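Trukunia Pottery Studio - Frequently Asked Questions

I've never touched clay. Is that OK?
More than OK! Over half the people in our beginner course have never sat at a wheel before, and we love watching that first wobbly cylinder come up. Olga Amaral teaches the evening group and she'll start you from a lump on the table.

How long is the beginner course?
Six evenings, two and a half hours each, starting at 6:30. The last evening is for glazing only, so plan to have your throwing done by then.

What should I wear?
Old clothes and closed shoes. Aprons hang by the door. Short nails help a lot on the wheel, and rings should stay at home (we've fished a few out of the reclaim bucket, which is not a fun afternoon).

How much clay do I get?
One bag, 25 pounds, is included with the course. Most beginners don't finish it. If you do - good for you - a second bag can be bought at the desk.

When can I pick up my pots?
Drying takes a week or more, then there's a bisque firing, then glaze, then the second firing. Count on about 3 weeks from throwing to finished piece. It gets slower in May when everyone is making gifts, and we don't rush drying, even for birthdays. Finished work goes on the Agudelo shelves, left of the stairs, and stays there for 45 days.

Can I use my own glazes?
Please ask first. We fire to cone 6, and a low-fire glaze will run right off the pot and onto the kiln shelf. Mercedes Cusi looks after the kilns and is happy to try a test tile of nearly anything. She gets really excited about test tiles, so bring several!

Do you have open studio hours?
We do, from 9:00 to 4:00 for anyone who has finished the beginner course. You get a shelf, use of the wheels and all the house glazes. Last wheel use is at 3:15 so there's time to clean up.

Why did my handle crack?
Usually the mug was drier than the handle when you joined them. Try to catch both at leather-hard, score deeply, use plenty of slip, and wrap the whole thing loosely in plastic overnight. Thin handles dry fast, so you can also brush a little wax on them. Cracked ones can go in reclaim as long as they haven't been fired - then have another go, handles take everybody a while.

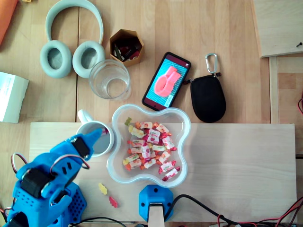
How thick should the wall of a mug be?
Aim for a quarter inch while the clay is wet, with a slightly rounded rim. It will shrink a bit as it dries and again in the kiln.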